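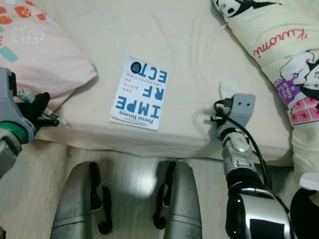 3.2 Objects that stay on the bed

In the interviews, most participants said that the bed is "made" when the sheet is flat and the pillow is at the head. When we asked them about the other things that lie on the bed in daytime, the answers became less clear. We therefore divided these things into two groups. The first group is bedding in the strict sense, such as pillows and blankets. The second group is visiting objects, for example books, chargers and clothes for the next day.

A book is the most common visiting object in our material. Of the 218 bedrooms in the Marura survey, many had a book on the bed or directly beside it. Participants did not agree if such a book should be removed during tidying. Some of them put it back on a shelf, and others straightened the sheet and left the book on top.

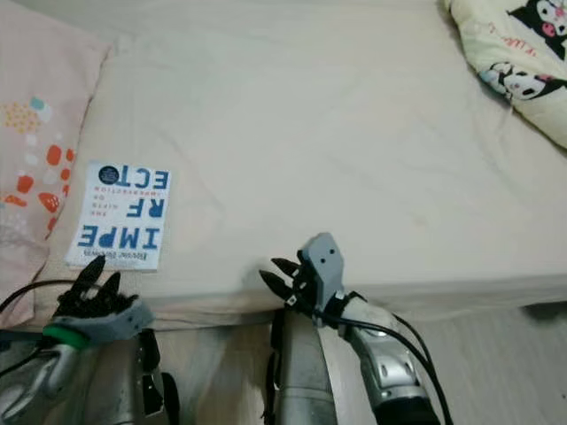 Figure 5. Cream fitted sheet with a printed pink pillow and a paperback copy of The Gifts of Imperfection.

Printed textiles with cartoon characters made a separate difficulty for our coding. Benavides treats them as decoration, but our participants used them also for sleeping. A printed cover which is bunched on one side of the bed can be read as untidy by a visitor, while the owner considers it to be in its right place. We coded these cases by the answer of the owner and not by the look of the fabric.

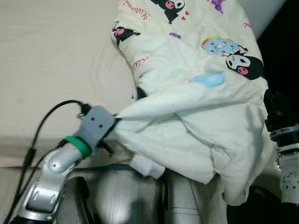 Noura Abu Hammour remarked, on reading an earlier version of this section, that the owner's answer can change between morning and evening, and that a folded blanket is for many people a question of time and not of order. We agree with this remark, and in the second round of interviews we added the time of day to the coding sheet.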